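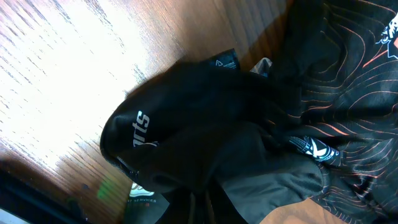
Does washing black clothes inside out in cold water do anything?

Posted in Laundry & Clothing Care

Clémence Texier
April 26, 2024

I keep reading that black T-shirts and sweatshirts stay black if you wash them inside out, in cold water, with a special dark detergent, and maybe a cup of vinegar in the rinse. I have been doing all of it except the vinegar since August and my shirts still look gray at the collar and along the seams. The printed ones are worse. The lettering on two of them has started to crack and one has a corner lifting.

I have a front loader, pretty ordinary, and I hang things up when I have time and use the dryer when I don't. The dark detergent costs almost twice what the regular one does. Before I buy a third bottle I'd like to know which of these steps matters and which ones are just things people repeat. Please don't tell me to buy better shirts.

3 replies

Mayuree Saithong

Vinegar! One cup in the softener drawer every time. My grandmother did it and her blacks were perfect. It locks the dye in. Also salt.

Fongchan Limsakul

I'd skip the vinegar, and the salt too. The idea that either one "locks in" dye gets passed around a lot and I have never seen anyone back it up for a finished shirt from a store. Whatever fixing was going to happen was done at the dye house. Vinegar may help with detergent residue, and residue can look like fading on black cloth, so I think that's where the story comes from. If you want to test it, run one shirt through an extra rinse with plain water and look at it in daylight. If the gray film is gone, you were using too much soap.

As for the rest of your list:

Inside out — yes. Most of what looks like fading at collars and seams is abrasion. The surface fibers get roughed up and scatter light, so the cloth looks gray even where there is plenty of dye left. Turning the shirt puts the wear on the side you don't see. It's free, so keep doing it.

Cold water — yes, within reason. If a shirt is really sweaty, cold and a short cycle may leave it smelling, and then you wash it twice and gain nothing.

Dark detergent — I'm doubtful. Some of them leave out optical brighteners, and that is a fair reason to choose one. Plenty of cheap regular liquids leave them out as well, so read the back. I used a bottle of Wilport Dark for a whole winter and then went back to the store brand, and I couldn't tell you from looking at my closet when I switched.

Dryer — this is the one I'd look at hard. High heat is rough on prints, and the tumbling is more abrasion. The lint in the trap came off your clothes. Hang the printed ones every time, even when you're in a hurry, and never iron directly on the lettering.

Nothing will fix a print that has already cracked. There are glues sold for it. I tried one on a lifting corner and got a stiff corner.

Paweena Wannasri

Mostly agree with Fongchan, but I'd add load size. I used to stuff the drum and everything came out with pale crease lines — those are wear marks from cloth rubbing in the same fold for the whole cycle. Smaller loads, and keep jeans and zippers out of there.

I'm also not convinced by wash-count claims. My last bottle said "tested to 588 washes," and I would love to know who did that and on what shirt. I have one black tee that is 6 years old and fine, and another from the same rack that went gray by its second month. Same machine, same soap. Some of it is just the dye they used and you can't do anything about that from your laundry room.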